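12/17/22 铁胆墨水,第三锅

先记一笔:上一锅(就是存在 Cidis 文件夹里那份配方)彻底放弃了。放到现在,瓶底沉了厚厚一层黑泥,摇都摇不开,蘸水笔一下去就拖着渣子走,写个"永"字,捺还没出去笔尖就堵了。我拿纱布滤过两遍,滤完颜色淡得像隔夜茶。当时图省事,没食子只砸成了大块,泡的时间又短,硫酸亚铁倒是一点没少放,铁多了,单宁跟不上。这个坑第一锅踩过一次,第二锅换了个姿势又踩一次,真行。

所以这回从头来,老老实实先把没食子磨细。Fledville 那家寄来的这批品相不错(比去年的好太多了!),个头小,颜色发青,捏着硬,上面带虫孔的不多。书上都说没有虫孔的单宁高,虫子还没钻出去的时候最好。我挑了一遍,带孔的单独装袋,留着以后染布用,反正染布不讲究。

磨的时候戴口罩!戴口罩!上次没戴,嗓子涩了一整天,喝什么都是柿子皮味。

**称量**

- 没食子粉 80 克
- 雨水 200 毫升,先烧开再放凉。自来水这边太硬,第一锅就是用的自来水,颜色一开始就发灰
- 白葡萄酒一小勺,纯属跟着老方子走,有没有用我也说不好
- 硫酸亚铁 17 克,先别放,等浸液滤好
- 阿拉伯胶最后再说

Schnyder 那台秤又飘了。空盘归零,放着不动,自己往上爬,爬一点停一会儿再爬。换了电池还是这样,我怀疑是门口那股风,拿纸箱给它围了三面,总算老实了。谁有空看一眼它底下那几个脚,有一个垫圈好像没了。别用胶带垫,上回垫完更歪。

浸液我分了几份留样。每次做完只记最后结果,中间颜色怎么走的全靠脑子,脑子又靠不住,所以这次一路都留:刚泡的、泡过夜的、滤完的、加铁前后的,各留一点,写好标签。标签请用铅笔写!用中性笔写的那些,沾一点单宁水就糊了,柜子里现在还有好几个谁都认不出来的,我准备过完年全倒掉,要认领的抓紧。
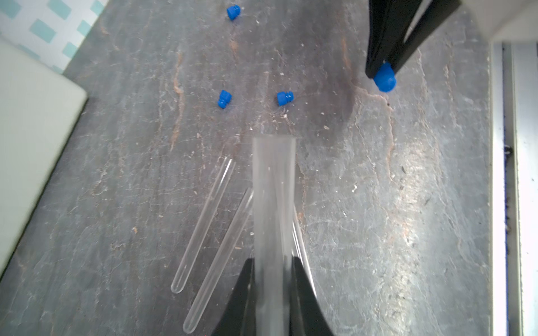 *磨砂半透明塑料管,后面是台面上的划痕和锈色纹路*

接着说浸泡。我试了两条路,一份冷泡,一份小火煮。煮的那份快得多,没一会儿水就成了深褐色,闻着像煮过头的普洱,带点木头味。冷泡那份慢吞吞的,颜色浅,但是透。老方子里两派都有,主张冷泡发酵的那派说,长了霉反而好,霉会把鞣质拆成没食子酸,写出来更黑更牢。道理我懂,可真看着一层白毛浮在上面,心里还是毛毛的。这份我打算留到一月再看,盖子虚掩着,谁也别好心给它倒了(说的就是收拾水槽特别勤快的那几位,谢谢你们,但是别动)。

煮的那份我先往下做。滤了三道:先粗纱布,再细纱布,最后滤纸。滤纸那道慢得要命,一滴一滴的,我中间去吃了碗面,回来还剩半漏斗。下次可以先静置,让粗渣沉下去,上清液先走,最后再倒底下那些,应该能省不少时间。漏斗壁上挂的细粉别用水冲下去,一冲就稀释了,我差点手快。

加铁那一步还是最好看的。硫酸亚铁先用一点点温水化开,浅绿色,清清亮亮,往褐色的浸液里一倒,颜色马上往下沉,边上泛紫,搅两下就暗了。别搅太猛,搅进去的空气越多氧化越早,墨水在瓶子里就先黑了、先沉了,写到纸上反倒没后劲。第二锅八成也有这个问题,那次我是用打奶泡的小棒子搅的……当时还觉得自己特聪明。

胶是昨晚就泡上的,今天化得差不多,过了一遍细筛,里面有点树皮屑。先少加一点,试写,觉得洇就再加。胶太多写出来发亮,笔画边缘硬硬的,干了还容易翘皮,尤其是粗笔画。我宁可稍微洇一点。丁香也丢了一粒进去防霉,味道挺好闻的,整个角落像在卤肉。

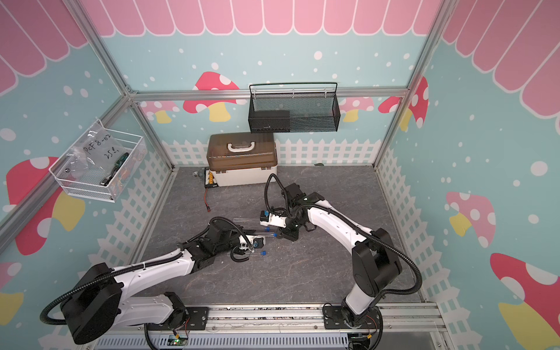 ## 试纸

纸用了三种:Zisdale 的棉纸,普通打印纸,还有抽屉里翻出来的一本旧账本,纸发黄了,手感脆脆的。

**Zisdale 棉纸。** 下笔是很淡的灰褐色,我心里咯噔一下,以为又砸了。去洗了个杯子回来,已经黑了一半,再过一会儿就是正经的黑,带一点点冷。铁胆墨水就是有这个过程,写过多少次还是会被吓到。边缘干净,背面不透。笔用的是最普通的圆尖,粗细变化很顺,收笔那里有一点堆墨,干得慢,我袖子蹭上去一道。衬衫算是报销了,单宁加铁,神仙也洗不掉。

**打印纸。** 洇得厉害,毛毛虫一样。不怪墨水,这种纸本来就不吃蘸水笔。不过颜色转得很快,估计跟纸里的填料有关系,哪位懂纸的给我讲讲?以后打印纸只用来看颜色,不看线条。

**旧账本。** 意外地好!线条又细又利,黑得很沉,跟原来那些褪成褐色的旧字挨在一块儿特别有味道。就是纸太脆,用力压笔会划破,我划破了一处。这本子剩的空白页不多,先别拿去打草稿,我想留着做对比页。

写完每张纸都剪了一条,一半夹在黑卡纸里,一半露在外面,贴到南窗玻璃上晒。这个天太阳弱,估计要晒到一月底才看得出东西。纸条背后都写了编号,掉下来请帮忙贴回去,别扔。

## 酸度

用试纸测了一下,偏酸,意料之中。硫酸亚铁跟单宁反应本来就放酸,老手稿上那些被墨水"烧"穿的洞就是这么来的。这锅我把铁压得比第二锅低,应该会温和些,只是"应该",短时间里看不出来。想加一点碎蛋壳中和,又怕颜色跑掉,最后还是没敢往整瓶里加,只分了一小份出来试。加了蛋壳的那份冒了几个小泡,颜色往褐里走,写出来没那么黑了,有点像陈皮。我个人还挺喜欢,拿来画速写底稿应该不错,正经写字不够沉。

顺便提醒:这个墨水不要灌进钢笔!蘸水笔用完立刻擦,立刻洗。我那支圆尖就放了一顿饭的工夫,尖上已经起了一层黑壳,拿旧牙刷蘸水刷了好一阵。谁的钢笔谁心疼,堵了别来找我。

留样还是立着放吧,躺着放的话胶和细沉淀会挂在一侧,过几天再看,根本分不清是墨水本身不匀还是贴着壁干的。之前有两份就是躺着收的,竖起来看半边深半边浅,我还对着它琢磨了半天是不是分层了,白琢磨。

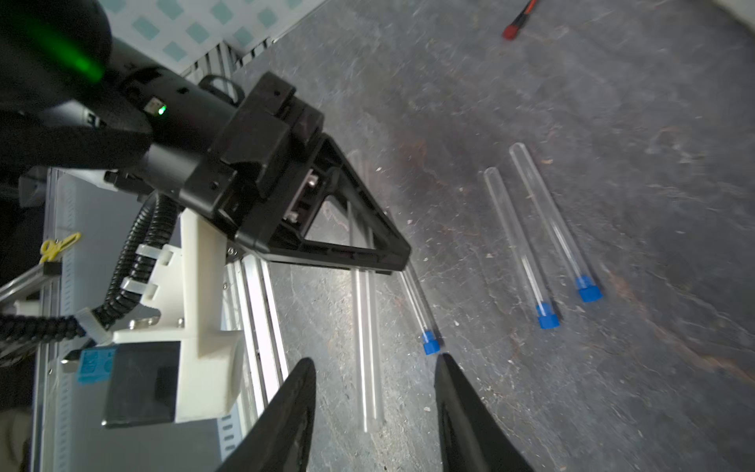
然后是沉淀的事。第三锅目前很安稳,瓶底对着灯看,只有薄薄一层影子,轻轻一晃就散。第二锅做完当天就已经看得见泥了,这么比下来,光是磨细和滤干净两条就值了。当然也可能只是还没到时候,铁胆墨水最会装乖,头几天什么毛病都没有,你刚夸完它,它就给你沉一瓶底。瓶子要灌满,少留空气,我把大瓶分成几个小瓶了,都灌到瓶颈,盖子内侧擦干净再拧。

还有一件小事。水槽边上那块白抹布已经变成灰紫色了,怎么搓都不掉,就当它是墨水专用吧,别再拿去擦杯子。不锈钢盆没事,那只旧铁锅千万别用,第一锅就是用铁锅煮的浸液,还没加铁,水自己就黑了,后面怎么算比例都对不上。

## 接下来

- [ ] 冷泡那份看霉,一月再滤
- [ ] 蛋壳那份再写一张 Zisdale,放着看会不会继续变褐
- [ ] 胶再少一点,单独调一小瓶,看洇到什么程度还能忍
- [ ] 带虫孔的没食子找块旧棉布试染
- [ ] 给 Fledville 那边写信,问这批还有没有,有的话想再囤一袋
- [ ] 秤的垫圈

硫酸亚铁罐子里还剩 88 克,盖子有点松,我缠了一圈封口膜。罐口那一圈已经发黄了,是氧化的,舀的时候避开,从中间绿的地方取。下次谁下单顺手带一罐小的就行,大罐放着放着全黄了,浪费。

纸条还有一张没干,压在字典底下,明早我来收。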